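Hemport Staff Forum > Working Arrangements > Home Working
Thread: Revised guidance on lighting and desks at home

m.baptista_estates
Posted 6/5/26

Colleagues are invited to comment on the revised guidance for those who work from home on one or more days a week. The existing guidance was written when home working was limited to a small number of posts, and it no longer reflects how most departments operate. The survey sent to all 3,805 members of staff drew 1,212 replies. The matter raised most often was lighting, followed by the height of desks and the position of screens.

The draft is set out under the headings below. It will replace section 3 of the present handbook in August if it is approved. Comments should be made in this thread and should refer to the heading concerned.

General room lighting
The room should be lit evenly enough that a person may look from the screen to the wall behind it without discomfort. A single ceiling fitting is often insufficient in the evening. Staff may use a floor lamp to light the wall or ceiling, provided that the flex does not cross a walkway. Lamps should have a shade, and the bulb should not be visible from the normal seated position.

Desk and laptop
A laptop used for more than two hours in a day should be raised on a stand and used with a separate keyboard and mouse. The desk should be placed side-on to the window where the room allows. It is accepted that many rooms have only one wall long enough to take a desk, and in such cases a blind or lined curtain should be fitted.

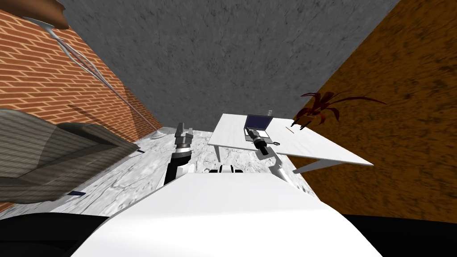 Claims and purchases
Staff may claim for one lamp and one laptop stand in any period of three years. Items should be ordered through Nasteo in the usual way. Claims for items bought elsewhere will be considered only where Nasteo cannot supply within a reasonable time. Items remain the property of Hemport and should be returned when a post ends.

Margarida Baptista
Estates and Workplace

zmatos
Thank you for the draft. The Payroll section has discussed it and supports the paragraph on room lighting.

We do not support the rule that items must be ordered through Nasteo. The catalogue lists one floor lamp, and it is a tall one with an open shade. A member of the section who has a sloping ceiling was unable to stand it upright and returned it at her own expense. We ask that staff be permitted to buy a lamp locally and reclaim the cost on production of a receipt.

Zulmira Matos, Payroll

r.arruda
I must disagree with the previous contributor on the question of purchases. Procurement dealt with individual receipts for a number of years before the present contract, and the work involved was considerable. Receipts arrived late, were often illegible, and in several cases related to items that were plainly ornamental. The contract exists so that every lamp has been checked for electrical safety before it reaches anyone's home.

The point about the range is a fair one. I will ask Nasteo whether a shorter lamp and a clip-on desk lamp can be added to the catalogue.

Rosário Arruda, Procurement

vgodinho_library
May I ask for clarification of the phrase "side-on to the window"? My desk stands in an attic room with a roof window directly overhead. There is no position in which the desk is side-on to it. The glare on the screen is worst between eleven and one, and a curtain cannot be hung on a sloping frame.

I would also ask that the guidance mention reflections from glossy desk tops. I have covered mine with a plain cloth, which has helped, but I should be glad to know whether there is an approved solution.

Vitória Godinho

m.baptista_estates
In reply to Ms Godinho: the wording was written with ordinary wall windows in mind and will be amended. For roof windows, the advice will be to place the desk against the lowest wall with the window behind and above the screen only where a blind is fitted. Blinds made to run in side channels are available for most roof windows. They are not at present covered by the scheme, but I will raise this with Finance.

A matt desk mat is acceptable and may be claimed in place of a laptop stand.

zmatos
With respect, that final sentence appears to oblige staff to choose between neck strain and glare. Could the two not be claimed separately? The cost of a desk mat is small.

mafalda.simoes
I write on behalf of the Tultow office, where most of the team now attend on two days a week.

We would urge some caution about the guidance becoming too detailed. The earlier version ran to a single page and was read. The version before that was much longer, and in my experience very few people opened it. The general principle — light the room as well as the desk, and keep the screen out of direct sun — could be stated in a few lines, with the detail placed in an annex.

I would add that staff in rented rooms cannot fit blinds or curtains without the consent of the landlord. The draft says that these "should be fitted". I suggest "should be considered".

Mafalda Simões
Office Manager, Tultow

r.arruda
I support the amendment concerning rented rooms. I do not support moving the detail to an annex. When a claim is refused, the member of staff is entitled to see the rule in the main text, and experience suggests that annexes are lost when documents are moved from one system to another.

vgodinho_library
Thank you for the reply concerning roof windows. My frame has no side channels, as it is an older type made by Fuchs, and the fitter who came to look at it advised that an outside awning would be needed. I mention this in case others are in the same position.

In the meantime I have moved my hours, with my manager's agreement, and take my lunch at twelve.

m.baptista_estates
The following changes have been made to the draft. "Should be fitted" now reads "should be considered". A desk mat may be claimed in addition to a laptop stand. A paragraph on roof windows has been inserted after the paragraph on desks.

The position on purchases is unchanged until Procurement has heard from Nasteo. The annex has not been adopted, although a one-page summary will be issued alongside the full text.

zmatos
The change concerning desk mats is welcome. Payroll wishes its objection on purchases to remain on record.

r.arruda
Noted. Nasteo has confirmed that a clip-on lamp can be supplied. We await an answer on the shorter floor lamp, and I will post it in this thread when it arrives.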